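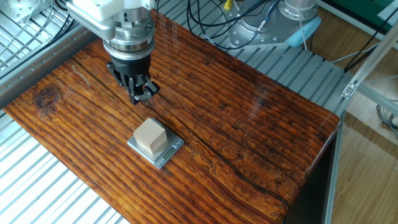 Figure 16. Compact scale on the bench board, wooden cube on the platform.

4.3 Placing and checking the scale

Carry out this section before weighing any parts from the Numolmont block set. The scale must be set up again each time it is moved to another spot on the board.

1. Wipe the board with a dry cloth. Grit under the feet tilts the platform.

2. Set the scale on a flat area near the center of the board. Do not place it across a knot or a crack. It may stand beside a crack if all of its feet rest on sound wood.

3. Turn the scale so that the display faces the operator. The platform does not have to be square to the board edges.

4. With the platform empty, switch the scale on and wait 30 seconds.

5. Press the zero key. If the reading drifts, wait another 15 seconds and press it again.

6. Lower the check cube onto the platform, flat side down. No part of the cube may extend past the platform edges.

7. Let go of the cube and read the display. Write the value on the Ivex record card.

8. Lift the cube straight up and confirm that the display returns to zero. Repeat steps 6 and 7 twice.

Note: The cube is left unfinished. Do not oil or varnish it – any coating changes its weight, and the values on the card no longer apply.

Note: Glare from a varnished board can make the display hard to read. Move the lamp or turn the scale, then start again at step 4.

CAUTION: Do not drop the cube onto the platform or press down on it by hand. The load cell can be damaged even when the scale is switched off.

CAUTION: Do not leave a load on the platform for more than 20 minutes.

If the three readings do not agree, replace the batteries and repeat from step 4. If they still differ, see Section 4.5, Faults.

Sarkar bench guide, revised 12/14/20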